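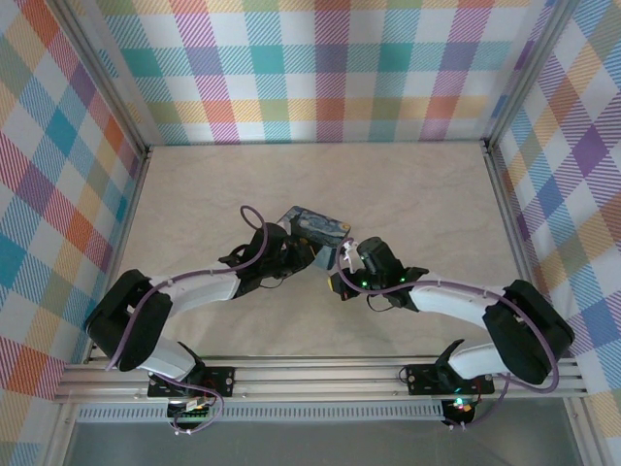
Gendard FM dropping the council meeting halfway through

tealeaf56
Did anyone else have the radio on last night? They were carrying the Clorkley bypass debate live, it was getting properly good, and then at 6 they went to the music show! Anežka Hájek had only just stood up to speak. I love that they broadcast these at all – hardly any local station bothers now – but please let us hear the end.

morrow_lane
I had it on in the kitchen and shouted at the radio. Best thing they do all month.

Pelham_R
It was in the schedule as a one hour slot. The meeting started late, that's the council's fault. I don't see why the music lot should lose their show.

tealeaf56
Fair, but they could have carried on online. They did in March for the library vote and it was brilliant, I listened right to the end with a pot of tea.

dunnock
The online stream needs someone in the studio to mind it. There are 3 paid staff at Gendard, if that.

Pelham_R
And how many of us were listening?

dunnock
643 on the web player when I looked, plus whoever had a proper radio on. Huge for them!

morrow_lane
More than I'd have guessed. Still think cutting off the one councillor against the bypass looks bad, Pelham, whatever the schedule says.

Pelham_R
Looks bad, yes. Doesn't mean anyone planned it.

tealeaf56
I don't think they did either. I've emailed to ask if the full recording can go up and they've replied already, it'll be on their site by Sunday. Her bit starts 56 minutes in, so skip ahead if you heard the rest.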